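4.2 Pairing the Toven handset with the base unit

Before you start, put the base unit on a flat surface within 3 metres of the wall socket. Keep it away from radiators and cordless phones.

1. Plug the base unit in and wait for the green light.
2. Slide the battery cover off the handset and fit the battery with the label facing you.
3. Hold down the PAIR button on the base until the light turns amber.
4. On the handset, choose Settings, then Add Base, and press OK.
5. Type in the four-digit code printed under the base.

The handset beeps twice when it is paired. If it does not, go back to step 3. After 77 seconds the base stops looking for handsets and the light goes green again.

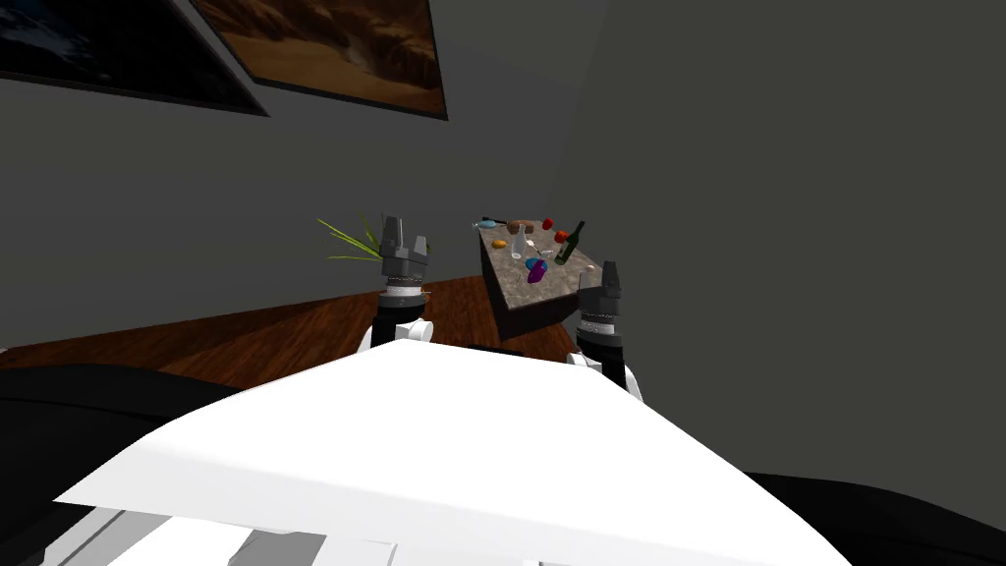

Fig. 22. Left and right arms, gripper pointing up on the left.

Note: The base can hold up to three handsets. To add another, repeat steps 2 to 5. A handset that was paired with a Chamoun base must be reset first (see 4.5).

Caution: Use only the battery supplied. Do not charge the handset if the battery is swollen or leaking.

Range is around 100 metres outdoors and less indoors. Thick walls, foil-backed insulation and large mirrors all weaken the signal. If calls break up, move the base to a higher shelf and try again before changing the channel.

To change the channel, go to 4.3.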